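Menotberg open talks over Radlow winger but balk at loan fee

Menotberg have opened talks with Radlow over a deal for their left winger, but the two clubs remain apart on how the move should be structured.

Radlow want a permanent sale before the window closes and have told Menotberg they will not pay any part of the player's wages if he leaves on loan. Menotberg would prefer to take him until the end of the season, with an option to buy that becomes an obligation if they finish in the top three.

The winger has 12 goal contributions this season and has started every league match since October. He has 18 months left on his contract and turned down an extension before the winter break. Radlow do not want to go into the summer with his value falling.

Menotberg have been short on the left side since their first-choice wide man tore a thigh muscle in training. A full back has filled in for the last 3 matches, two of which ended in defeat, and the coaching staff have asked for a natural replacement before the trip to Lammers on Monday.

Lammers also asked about the player in January but were put off by the price. They have since turned to a forward at Westudlow and are not expected to come back in.

A second offer from Menotberg is likely this week. It is understood to include a higher loan fee and a share of any future sale, a clause Radlow insisted on when they sold a defender to Westudlow last year. Radlow's board is due to meet on Thursday evening and would have to approve any loan.

The player trained with the Radlow squad as normal on Wednesday and remains available for the weekend. He did not feature in the midweek cup win, when 3603 watched a much-changed side go through on penalties. The club said he had been rested.

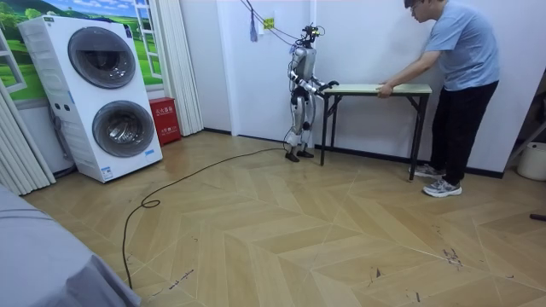

A humanoid robot at a small folding table.

Menotberg sit fifth, two points behind Lammers with a game in hand. They have scored only once in their last four away matches and have gone 210 minutes without a goal from open play.

Radlow are ninth and have little to play for in the league, though they are still in the cup. Their head coach has told the board he will accept the sale if a replacement arrives first. The club have looked at two wide players in the second division, and one of them could be signed for a small fee.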